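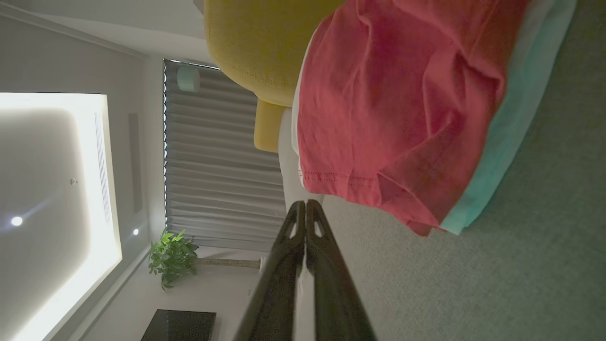 The Hetton two-finger gripper is sold by Surnbridge as a wrist-mounted add-on for light arms, and the listing puts "laundry ready" in the second line. We stock it, we have used it, and we would take that phrase out if it were our listing. Picking up cloth is the easy part of laundry. A red cloth rumpled on top of a teal one, with something white underneath, is a pile any ten-year-old can sort, and it is a hard afternoon for a pair of narrow fingers. The fingers have to close on one layer. Close on two and you have moved the pile.

What it does well

Rigid items up to a pound or so. Boxes, bottles, spools, small castings, the plastic trays that Dinier ships its fasteners in. On a bench with parts in known places it will run a shift without much attention. The tapered fingers get into gaps that our older parallel jaws could not, and they swap out with one hex key.

What it does with cloth

We ran 34 mixed items of household laundry through it in October, one at a time from a heap on the floor, using the software that comes in the box. It brought 20 of them to the basket alone. Most of the rest came up with a passenger. Then we asked it to fold, and we got 6 folds we would put in a drawer, all of them hand towels. Shirts were hopeless. Fitted sheets we didn't try.

Surnbridge says a software update is coming that will help with layered fabric. It may. We don't sell updates that haven't shipped, so please don't order on the strength of that one.

Who should buy it

Small shops with a repeat pick-and-place job, and labs that already have somebody to write code for it. If you want your floor cleared and your towels put away, keep your money for now. The same goes for the Furtună home arm we get asked about every week, which uses a very similar hand and costs a good deal more.

Details

Fits: Surnbridge light arms, and most others with the adapter plate (sold separately)
Finger finish: matte, dark
Wrist camera: included, fixed focus
Rated life: over 2,000 hours between finger replacements, according to the maker. Ours hasn't been running long enough to say.
Returns: unused only. Fingers that have been in a dryer vent are used.

Orders placed before 29 Dec 2019 ship with the old cable. It works fine but is short, so measure first.

11 shares
3 comments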